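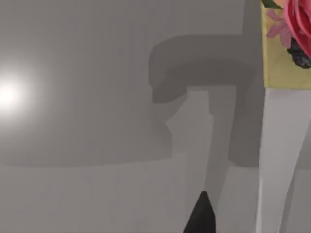

Getting Small Kitchen and Workshop Surfaces Really Clean (And Keeping Them That Way!)

I love a clear counter. There is something about walking into the kitchen first thing in the morning and finding a big open stretch of surface waiting for you that makes you want to cook something. Same goes for the workbench out in the garage. These are the tricks I've picked up over the years, some from family, some from friends, and a few from ruining things and having to fix them.

Start dry, always

Before any water or spray comes near the surface, get the crumbs and grit off. A wide, soft paintbrush is the best tool I've found for this, better than a cloth and much better than your hand. Get one 3 or 4 inches wide and keep it only for this job. It gets into the corner behind the toaster and along the seam by the stove, and it doesn't push the crumbs into a damp paste the way a wet sponge does. On a workbench it does the same for sawdust and metal filings. Grit is what makes most of those tiny scratches, so please don't skip this part!

The two-cloth method

Yogesh Chauhan taught me this one when we shared a kitchen, and I still do it every night. One cloth is wrung out in warm water with a small squirt of dish soap. The other is bone dry. You wipe a section with the first, then go straight over it with the second before the water has a chance to sit. No streaks, no spots, and it takes maybe two minutes longer than wiping once and walking away.

Matte finishes especially love this. They don't show fingerprints quite like glossy ones do, but they hold on to greasy smears and you'll see every one of them when the light comes in low. If you have a smear that keeps coming back, you are probably using too much soap. Go over it with plain warm water a couple of times, dry it, and see how it looks the next day.

Check your work from the side

Crouch down so your eyes are nearly level with the surface and look across it toward a window or a lamp. Sticky rings, dried drips, the ghost of last night's pasta sauce: it all shows up. I do this at the kitchen table too (my kids think it's hilarious). A flashlight laid flat works just as well after dark, and it's a great way to check sanded wood before you put any finish on it.

Stuck-on food

Lay a warm, wet cloth over the spot and go do something else for ten minutes. Then lift it with an old plastic card, held low. An expired library card is perfect. For dried egg, use cool water first. Hot water sets it and you'll be at it all afternoon.

Baking soda mixed with a little water handles tea and coffee marks on most hard counters. Rub gently with a fingertip and rinse well, twice, or you'll get a chalky film. Try it in a hidden corner first. And keep vinegar and lemon juice far away from marble and limestone. I know vinegar gets recommended for everything, and I love it in the kettle, but it will dull those stones for good.

Stickers and tape

Warm the label with a hair dryer on low, then peel slowly from one corner. Whatever gum is left behind comes off with a dab of cooking oil, left for five minutes and wiped away with soapy water. Dinesh Mittal uses peanut butter for this and swears it's better. It does work! But then you have a counter that smells like peanut butter, and the dog gets very interested.

Oiling a wooden board or bench top

This is my favorite job of the lot. Pick a dry day, wash the wood, and let it stand on edge overnight. Pour on more food-safe mineral oil than seems reasonable, rub it around with a folded piece of old T-shirt, leave it for a few hours, then wipe off whatever hasn't soaked in. The color that comes up is gorgeous. Do the end grain twice, it drinks the stuff.

For a workbench you can use boiled linseed oil, but be careful with the rags. They can heat up and catch fire on their own if you wad them up in a trash can. Spread them flat outdoors, one layer deep, until they're completely stiff and dry.

What gets to live on the counter

My rule is that a thing has to be used every day to earn a spot. Kettle, yes. Salt, yes. The waffle maker has been moved to the hall closet and we still have waffles every Saturday, so it's doing fine in there. If you aren't sure about something, put it in a box for 22 days and see if you go looking for it. (Why 22? That's how long we were waiting on new cabinet doors, and by the end of it I'd only opened the box for the can opener.)

Use the wall if you have it. A rail with hooks holds the ladle, the scissors, the oven mitts and the measuring cups, and you can wipe right under all of it in one go.

A tray changes everything

Oils, pepper mill, garlic, that one sticky bottle of honey: put them all on a tray with a low rim. When it's time to clean, you lift one thing instead of nine. Ramesh Pandey does it in his shop with jars of screws on an old baking sheet, and he lined his with a piece of rubber drawer liner so nothing slides. I copied him the very next day.

Fine scratches

On solid-surface counters with a matte finish, light scratches can often be blended out with a fine, damp abrasive pad and small circles. Work over a wider area than the scratch itself so you don't leave a shiny patch. For oiled wood, I sand with 220 grit along the grain and re-oil. If you want a silky feel on a small piece, a quick pass with 1000 grit wet-and-dry paper and a few drops of oil is a real treat. Laminate is another story. Don't sand it at all. A matching repair pen from the hardware store is the way to go, and you need much less than you think.

Last little things

Wash your cleaning cloths hot, with no fabric softener. Softener leaves them slick and they stop soaking anything up.

Let sponges dry standing up. A binder clip makes a perfect little stand!

Keep a paper towel under the oil bottle and change it when you notice it.

If you have a trick for turmeric stains on a pale counter, send it in. I've tried sunlight, baking soda and a lot of patience, and the sunlight is winning so far.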